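Wrist keeps rolling over when I teach by remote control: is it me or the arm?

Posted in: Teaching and Demonstration
Asked by tapioca_lid
Mar 17, 2020

Hello all, first proper post so be gentle. I'm trying to teach our arm to pick up bottles and set them down in a tray, by driving it myself from a hand controller and recording the runs. The idea is that once I've got enough good ones they go into the training pot and the arm has a go on its own. So far I have recorded 46 and I'd be happy to show maybe a dozen of them to another human being.

The picking up bit is fine. I come down over the bottle, close the fingers, lift, lovely. The trouble starts when I carry it across. Somewhere between the pick and the tray the wrist starts to creep round, and by the time I'm over the tray the whole hand is tilted and the bottle is nowhere near how I want it. Then I spend ages wiggling it back, which of course all gets recorded too, so what I'm really teaching the arm is how to dither.

I've tried going slower. I've tried going faster (bad idea, don't). I swapped hands on the controller for an afternoon and that was worse. I'm using the Irkex controller with the settings it came with, wrist following turned on, and the only view I've got while I drive is the one from the camera at the wrist. My colleague says I should ignore the screen and look at the arm itself, but I sit at the Nurkberg end of the hall and there's a safety fence plus a great deal of other kit in the way. 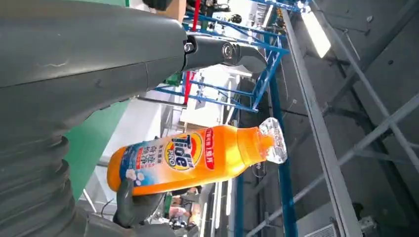

Carrying the Tide PRO bottle across. Note the angle of the ceiling.

Most of my runs look like that by the halfway point. The grip seems all right to me, but I'm open to being told otherwise. Do I keep recording and hope the good ones win, or do I bin the lot and start again? And is there a trick to keeping the wrist level that doesn't need three hands?

Ta in advance. Sorry it's long.

Zulkifli Mangundap
Accepted by the asker

Don't bin anything yet! I did precisely this for the first few weeks at Bredivberg and I've still got the recordings somewhere, it's like watching someone parallel park a wardrobe.

I'd put money on it being your own wrist. When you push a hand controller away from you and across your body, your forearm turns in a little. You can't feel it because you're thinking about the bottle, but with wrist following on, the arm copies it. Pick something up off your desk and carry it slowly to the far side while watching your knuckles and you'll see what I mean. And then the view tips over as well, since the camera goes round with the hand, so you lose your sense of level at the very moment you need it. You end up correcting against a picture that's moving with you. Horrible.

What sorted it for me:

Turn wrist following off for the carry. On the Irkex there's a lock you can put on the side button (it's under the button settings, not the motion settings, which took me ages to find). Hold it down and the hand stays at whatever angle it was when you pressed. So: get the grip, lift, get the hand how you want it, press and hold, drive across, let go over the tray.

Re-centre before every run. Let go of the clutch, put your own arm somewhere comfy with the elbow tucked in, then take hold again. If you start a run with your arm already half stretched you'll run out of reach and start turning from the shoulder.

Pick something in the room to steer by. You've got a long grey beam and a blue frame behind the bottle in your picture, and either would do. Learn what angle it makes on your screen when the hand is level, and if it starts leaning, stop. Stopping dead for a second is much kinder to the recording than wiggling.

As for the 46, go through them and mark each one at the point where the tilt begins. If your software lets you cut runs, keep everything up to the lift, because you say the picking is good and it'd be daft to waste it. The carries I would leave out. I wouldn't count on the good ones winning. Ours learnt the wobble beautifully, it was the only thing it did reliably.

Then record 12 fresh ones with the lock and watch them all back before you do any more. I used to do 100 in a day and look at them the day after, and you can guess how that went.

One question back at you: does the bottle have to go in the tray upright or lying down? If it's lying down, some of that tilt may not matter and you only need to be tidy for the last bit.

grumbling_gantry

Just teach it by hand. Put the arm in free-drive, grab it, move it where it should go, save the points. We've been doing that since September with no controller at all and I never saw the appeal of remote.

Grigaitė

Agree with nearly all of Zulkifli's answer, but I'd go carefully with the hand-guiding idea above. It's great for a fixed path, and if your bottles always turn up in the same spot then yes, save 4 points and go home early. But if the bottle moves about and you want the arm to work from the camera, you'll be leaning into the view half the time, and you get sleeves and elbows all over your recordings. Ask me how I know. Also you said there's a fence, so please talk to whoever looks after safety before you climb in there to push the thing around.

Something to add on the grip. You've got it lying on its side, with the fingers wrapped round the lower side. If there's liquid in it, it'll shift while you're moving, and with a bottle that narrows towards the cap the weight isn't where you think it is. I find the bottle turning in the fingers feels exactly like the wrist turning when all you've got is the screen. Worth checking which one you've really got! Stick a bit of tape on the bottle and another on a finger, line them up at the pick, and see whether they still match over the tray. If they don't, no amount of button holding will help and you want a better grip or a slower start to the carry.

I also practise with an empty one first. Not very glamorous but I ruin fewer runs.

Comments on this answer

tapioca_lid: Tape is on. They still line up at the tray, so it's me and my forearm, as charged. Found the lock as well, thank you Zulkifli, I'd never have looked in the button menu. Lying down is fine for the tray, to answer you, but the label has to face up, so I do care a bit.

Zulkifli Mangundap: Label up is manageable. Get it facing the right way straight after the lift while you're still over clear space, and then lock. Don't try to do it over the tray.

tapioca_lid: Will do. First go with the lock was much straighter, though I let go of the wrong button at the end and had to scrap it.

Grigaitė: Everyone does that. Put the gripper on the trigger and the lock on your thumb, it's easier to keep them apart.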